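About Wimimska
Who we are

Wimimska packs and sends personal care parcels. A parcel holds the small things a person needs every day and tends to run out of or leave behind: soap, a toothbrush, toothpaste, a comb, a pack of tissues, a paper cup. We send them to students moving into shared rooms, to people on long work contracts away from home, and to families with someone in the hospital.

The company was started by Suryani Raju and Kiprono Mollel. Suryani had worked in a pharmacy stockroom and Kiprono had managed a student residence. They met when the residence placed an order for welcome bags and half of the bags arrived with leaking shampoo. The two of them repacked everything over a weekend in June, and by the next school term they were taking orders from other residences.

There are 14 of us now. Suryani runs buying and packing. Kiprono looks after customers, deliveries and the accounts.

What goes in a parcel

We keep 186 different items on our shelves. Most are ordinary brands that people already use. When we started, we put our own choices in every parcel and got a lot of polite notes asking for something else. People are particular about soap and toothpaste. They want the one they had at home, with the label they can read. So customers now pick from a list, and if a brand is sold only in one part of the world, we try to find an importer who carries it.

Every parcel has the same four groups:

Washing - bar soap or body wash, a washcloth, shampoo if ordered
Teeth - toothbrush and toothpaste
Clothing - socks, and a sleep shirt in the larger parcels
Small extras - tissues, a cup, a sewing kit, a card with our phone number

We leave items in the box or blister pack they were sold in. It takes up more room, but the person who opens the parcel can see that the item is sealed and can read what is in it. Cloth items go in their own bags so that nothing rubs against them.

How we lay things out

Before a new parcel goes on our list, we lay out everything we are considering for it on a bed. Suryani began doing this at home because her table was too small, and we have kept it up. Most of our parcels get opened on a bed anyway, in a dorm or a hospital room, and a soft surface shows quickly which packages roll, tip over or slide under each other. Tall thin boxes are the worst for this. Flat cards get lost under everything else, and we now put them in last. 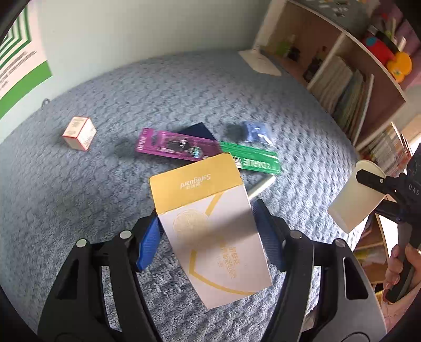

Once the selection is settled, we work out the packing order. Heavy and square goes at the bottom, anything that can be crushed goes at the top, and soft items fill the gaps at the sides. The order is written on a sheet that hangs over each packing table. A second person checks the parcel against the sheet before it is taped.

We use cardboard boxes in three sizes from Carvalho, who have supplied us from the first year. The paper filling is from Dultent. We stopped using plastic filling after customers told us it was a nuisance to throw away in a small room.

Where we work

Our packing room and office are on the ground floor of the old Lurkitz building. The shelves run along the back wall, with soap and shampoo kept well away from anything made of cloth or paper, which picks up the scent. There is a small counter at the front where you can collect an order or bring one back.

The counter is open Monday to Friday. Please ring the bell if you don't see anyone, as we may be at the packing tables.

Orders and returns

You can order one parcel or several hundred. Single parcels usually leave us the next working day. Larger orders take up to 11 working days, depending on what has been chosen and whether we have to bring anything in. Last year we sent out 3461 parcels, and a little over half of those went to student residences.

If something is missing or damaged, tell us and we will send the item again. You do not need to return the rest of the parcel. Unopened items can be exchanged at the counter. We can't take back soap, toothbrushes or other personal items once the package has been opened.

Some customers ask whether they can add something of their own, such as a letter or a pair of slippers. Yes - bring it to the counter or mail it to us with your order number on the outside, and we will pack it with the rest.

Working with us

We take on extra packers before the start of each school term. No experience is needed, but the work is done standing up and there is some lifting. Suryani handles applications. For large orders, or to suggest an item for the list, ask for Kiprono.

Page last updated 20 September 2025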